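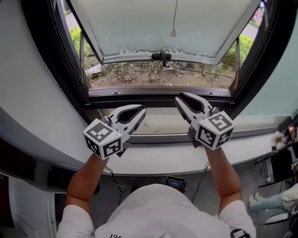 Frequently Asked Questions: The Grutell Affiliate Program

What is the affiliate program?
Grutell is an email newsletter service for small websites. Affiliates put a link to us on their blog, newsletter or social page. When a reader follows the link and buys a paid plan, the affiliate gets a commission.

Does it cost anything to join?
No. You do not have to be a Grutell customer, and there is no starter kit or monthly fee. Anyone asking you to pay for a place in the program does not work for us.

How much do I earn?
You get 19 percent of each payment your customer makes during their first 11 months. This covers the Lalis plan and the Ayaaba plan. The free plan pays nothing, but if a free user upgrades while your referral is still active, the sale is yours.

Do I get paid for recruiting other affiliates?
No. The program has one level. You earn on customers you refer and on nothing else. We get this question a lot from people who have been in network marketing plans, and the answer has not changed.

How long does a referral stay active?
Three months from the last click on your link. If the reader clears their cookies or signs up on a different device, we may not be able to match the sale to you. If you think a sale is missing, write to affiliate support with the order number and we will look it up.

What if someone clicks two different affiliate links?
The last click before signup gets the commission. We do not split it.

When are payments made?
Once a month, for sales that are past the refund period. Sales made in December are usually paid later than the rest of the year. Balances below the minimum shown in your account carry over to the next month.

How do I get paid?
By bank transfer or through Jellari. You can switch under Account, then Payment Details. Changes made after the monthly cutoff apply to the following payment. Jellari charges its own withdrawal fee, and we do not refund it.

Can I run paid ads with my link?
Yes, as long as they go to a page of your own first. You may not bid on the name Grutell or on misspellings of it, and you may not send ad traffic straight to our signup page.

Can I buy through my own link?
No. Those orders are canceled from your balance.

Do I have to tell readers it is an affiliate link?
Yes. Put a short notice near the link, where people will see it before they click. A line in the footer is not enough.

Is there anything I can't say in a review?
Do not promise income or quote discounts we are not offering. Criticism is fine.

How many affiliates are there?
Over 971 accounts are active. Most belong to people with one site and a small mailing list.

How do I close my account?
Use the link at the bottom of your Account page. Any balance above the minimum is sent with the next monthly payment.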